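**Session 8 notes – grippers, soft fingers, and why yours keeps slipping**

Hi all! Notes from the shop at Trandthorpe, September 17, 2020, typed up while I still remember what I said (mostly).

Last time we got the arm moving, so now we make it hold something. I print my fingers with ribs, because a ribbed finger bends around whatever it touches and a flat one just shoves it across the table. I went through 11 versions before I liked one, so please don't get discouraged by your first two!

Settings I use on the Prekine servo board:

- closing speed: 144 (the board's own units, don't ask me)
- hold current: start low and go up in small steps
- pause before lifting: 2 seconds 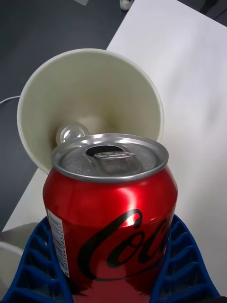

The pause matters more than you'd think. Soft fingers keep settling for a moment after the motor stops, and if you lift right away the grip twists – I fought this all February and kept blaming the Flisier bearings (sorry, Flisier bearings).

For next session, read the Dimitriou handout on wrist cameras, at least the part on mounting angle. Then try ten picks with a round object and ten with a boxy one, and write down every drop. Bring the fingers too, even the ugly ones, and a small screwdriver if you have one.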